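Mobile Messaging Working Group — Minutes
Tuesday, 7 p.m., Kernley office
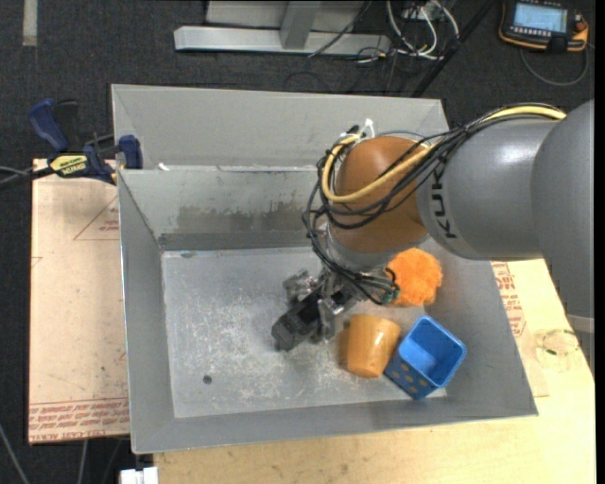 Chair: Kamala Subramaniam. Minutes of the April meeting approved.

1. Short code move. Havidell has 12 client keywords left to transfer. Medeiros will confirm the carrier dates.

2. Opt-out replies. STOP messages sent in Spanish are still missed. Fix to be tested on 175 numbers before release.

3. Sundo pilot. Cap stays at 1000 texts a day — no change until billing is sorted out.

Next meeting: same time, room to be confirmed.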